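Loudness Is a Poor Reason to Buy a Reissue
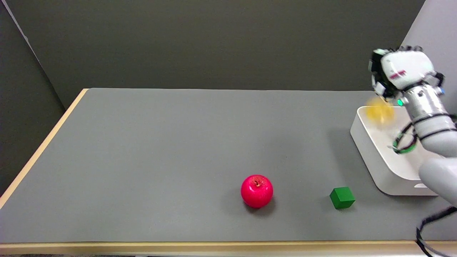

The Moschos reissue of Telau's second album arrived in May, and the sleeve sticker promises a louder, fuller cut. It is louder. I compared it with my old Widulport pressing at matched volume, and most of the fullness went away.

What remains is a lift in the low bass and a flatter snare. Side one now runs 29 minutes, with 3 songs moved over from side two, so the groove spacing is tight and the last track loses treble toward the label. A cutting engineer can work around a long side by lowering the level. This one evidently kept the level and trimmed the bass on the final song only.

Fotini Sotiropoulos, reviewing the set for Clokdale, called it the definitive version. I disagree. The original order had a slow piece closing side one, where the inner grooves did it little harm. Labels should print side lengths on the back cover, and say which tape was used. My copy is number 527, and the insert gives neither.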